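Chapter 4
Teaching by Showing

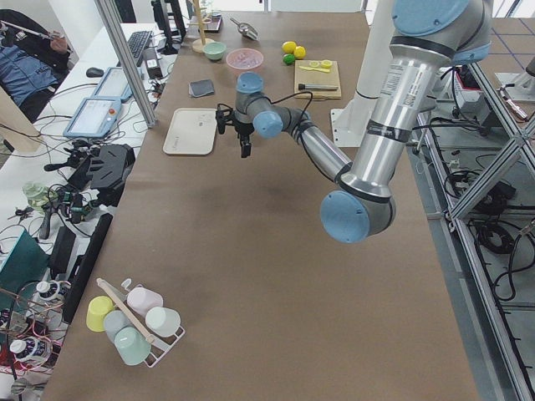 Why show a robot a job when you could write a program for it?
Some jobs are far easier to do than to spell out. Try writing down how you pick up a lemon, with every angle of the wrist and every bit of squeeze, and you'll fill pages before you've left the fruit bowl. A demonstration captures all of that in a few seconds.

There are two main ways to give one, and we'll try both in this chapter. In hand guiding, you take hold of the arm and move it through the task yourself, while the joints record where they've been. In remote control, you stand back and steer with a pendant, a joystick or a second, smaller arm. Hand guiding feels wonderfully natural (most students are grinning within a minute!), but your own arms can end up blocking the camera's view. Remote control keeps you out of the way and takes more practice.

Our running case study is the Skisitz kitchen project, led by Homa Ansari and Abbas Rezaei, who recorded 2,633 demonstrations of everyday jobs such as moving fruit and stacking cups. Their first 80 were thrown out, and the reasons make up most of Section 4.2.

Before you start, review joint angles and gripper frames from Chapter 3. You'll need both for the first exercise.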